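Vateck Opens Its Simulated Rooms to Visitors for a Day of Robot Demos

RUAWAI, April 29, 2022. More than 300 people came through the Vateck workshop today to see how our team teaches a robot to find its way around a home, and we had a wonderful time showing them!

The open day centered on Pleltix, our software for building rooms on a computer and letting a simulated robot loose in them. Visitors picked a room, chose a viewpoint and followed along on the big screen, ceilings included.

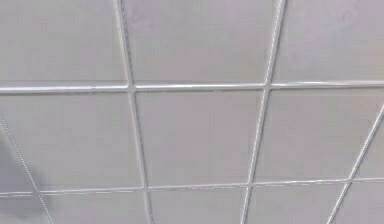 Ceiling tiles and metal rails in a Pleltix simulated room.

Each session ran 30 minutes, and most groups stayed longer to ask questions. Younger guests wanted to know how fast the robot could go. Their parents mostly asked about stairs (we're working on it). The Komov gripper model, added to Pleltix this spring, drew the biggest crowd of the day, and we loved hearing people call out directions from the back row.

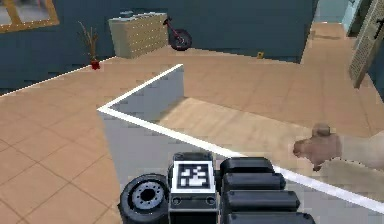

The simulated gripper, with its black-and-white marker, and a hand near a low white partition.

Pleltix now holds 1685 room layouts, and the team is adding more all the time. Schools and clubs in the Ruawai area are welcome to ask for a group visit through the Vateck front desk. The next open day is planned for September, with 2 extra sessions in the evening for people who work during the day.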